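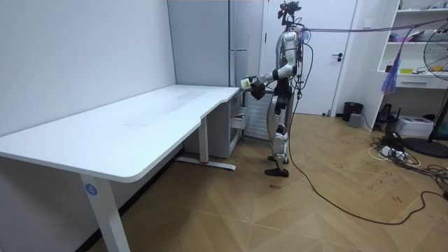 The desk end of the room, with the top drawer open a little and the fan over on the right.

The Room, Wood Floor and All
Posted July 24, 2019

So many of you asked about the floor after my last post that I figured it was time to give the whole room its own page! It's a short gallery, and I've written way too much to go with it, but that's how it goes around here. If you only came for the floor, scroll down to the floor part. If you came for the fridge (hello to both of you), that's near the end.

A little background first. We've had this place on the third floor of the Pernuseo building since last September, and the whole time I've been saying I'd do a proper cleanup and then do a proper page. Well, the cleanup is about half done and the page won last week's argument with myself. I wanted it up before I start moving things again, or I'll forget how it was all set up to begin with.

The desk

This is the piece everybody bumps into. It's white, it's very long, and it runs on a slant toward the back wall because we tried it straight for ten days and hated it. Straight, you had to go sideways to get to the door. On a slant you lose a weird triangle of floor behind it but you get a nice wide path down the other side, and I'd take that trade every time.

The corner nearest you in the top picture is rounded off, which my hip is grateful for. There's also a curved cutout up near the far end. I get asked about it all the time and I have no good story! It came like that. I feed the lamp cord through there when I have the lamp out, and otherwise it's a great place to lose a pen.

The little blue sticker with the 4 on it is on the front leg and I've decided it's staying. I peeled one off a different table once and spent the whole afternoon on the goo underneath - never again.

The drawer cabinet lives under the far end. Top drawer is tape, scissors, and dead markers I refuse to throw out. It never wants to stay shut. I bought felt dots for it and then put the felt dots in the drawer, so you can see how that's going.

The shelves by the door

Open shelving was my idea and I take full responsibility. I love being able to grab things without opening a door first. I don't love that everything is on display all the time, including the stuff I'd rather not have on display. The unit is from Clastex and it's plain white with a drawer at the bottom, and the drawer is honestly the best part, so of course it's the part with the least room in it.

The purple and blue bag hanging there is one of my favorite dumb solutions. I kept buying boxes for odds and ends and the boxes kept filling up and getting stacked on top of each other and then I couldn't get at the bottom one. A bag on the shelf unit can't be stacked! When it gets too heavy, I dump it out and sort it, and it's never more than a half hour job.

Plans for the shelves: move the heavier things down, get some kind of matching bins for the middle (if I can find ones that fit, the depth is a strange size), and leave one shelf with nothing on it for whatever somebody carries in and needs to put down right away. I know that last one will be full in a week. Let me dream.

Heat and air

The radiator is the wall kind with the fins going up and down, and if you have one like it you know what the dust does in there. I've tried a rag on a ruler, I've tried a paintbrush, I've tried the vacuum with the skinny nozzle. The paintbrush wins. A cheap wide one, dry, top to bottom, with an old towel on the floor to catch what falls. Then you do the floor. Do not do the floor first like I did.

The fan is for summer and it moves wherever the hot person is. It's not pretty, but it's quiet on the low setting and it has a solid base, so it doesn't tip over when you walk it across the room. I wipe the grille about as often as I remember, so not a lot.

The floor!

Okay, the part you came for. It's real wood parquet, laid on the angle so you get those big pointed shapes running across the room. The color is somewhere between honey and tan depending on the time of day, and it makes all that white furniture look a lot less like a dentist's office. It was here when we came and it's the reason I wanted the place.

It is also a floor that shows everything. Every scuff, every gray streak, every crumb. People told me a patterned floor would hide dirt and I'd like a word with those people. The seams are pale, so anything dark that lands in one just sits there and looks at you.

I had Halilović come in to give me a price on sanding and refinishing the whole thing. Very nice visit, very fair, and the number was over 1,000 before we even talked about moving the desk. So that's a someday project. What they did tell me for free was to quit using so much water. I'd been mopping it like a kitchen tile floor, bucket and all, and wood really doesn't want that. Now I do it this way:

Sweep first, with a soft broom, going along the boards where I can. The pattern changes direction on you so you end up doing a kind of zigzag, and I've gotten weirdly fond of it.

Then the vacuum for the seams, no spinning brush.

Then a flat mop that's been wrung out until my wrists complain, with a tiny bit of Briltari in the water. It smells like oranges and it doesn't leave a film, at least not on this finish. Try it in a corner first, your floor may feel differently.

Spots get done by hand, on my knees, with a folded cloth. Some of them come up and some of them have been here longer than I have. I've made my peace with those. A couple I'm still fighting.

And grit gets picked up right away if I can help it, before anybody walks it across the room. That's the stuff that does the real damage, much more than a spill.

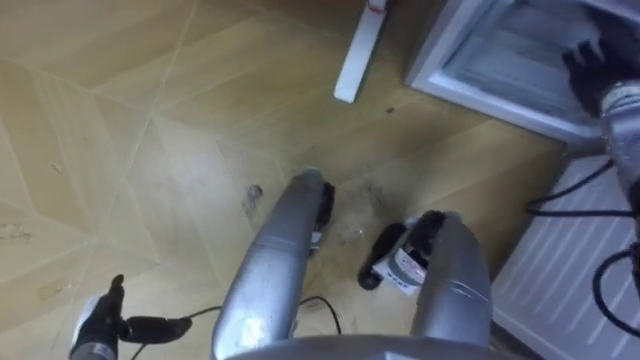 The fridge gets a turn next, and I'll admit I've been putting that off since spring. It's a plain white one with the freezer drawers down low, and I used to think that was a silly place for a freezer until I noticed how seldom I open it compared with the top. You want the milk at eye level. You can crouch for the peas.

My method, if you can call it that, is one drawer at a time. I used to pull everything out at once and line it up on the floor, and then the phone would ring and there I'd be with a puddle on my beautiful parquet. So now one drawer comes out, whatever's in it goes in a cooler bag with an ice pack, the drawer gets a wash in the sink with dish soap and it goes back dry. Then the next one. It takes longer and I don't care.

Put a towel down before you start. Put down two! Freezer drawers drip from the back corner, always the one you aren't looking at, and on this floor the water goes straight for the seams.

A few things I've learned about freezer drawers in particular. Lift a little as you pull, they come out much easier. Don't scrape at frost with anything metal, a bowl of warm water set inside with the door closed will loosen it while you go do something else. And write the date on the bag. I found a container of soup in there that could have been from any year at all and I was not brave enough to find out.

Still on my list for the room, in no order: felt pads for anything that gets dragged, a mat for in front of the fridge (something low, I don't want to trip), the back of the radiator, those felt dots for the drawer, and a decent hook by the door for the broom. I'd also like to find one small rug that doesn't cover up too much of the pattern, but every one I look at I end up thinking, why would I hide that floor?

Someone asked in the comments last time how big the room is. I measured once and wrote it down on a piece of paper, and the piece of paper is in the hanging bag. When I dump the bag out I'll post the number.

If you have the same kind of wood and you've had it refinished, please tell me what it cost and how long you had to stay off it. And if you've found shelf bins that fit the Clastex unit, I want the name of the store!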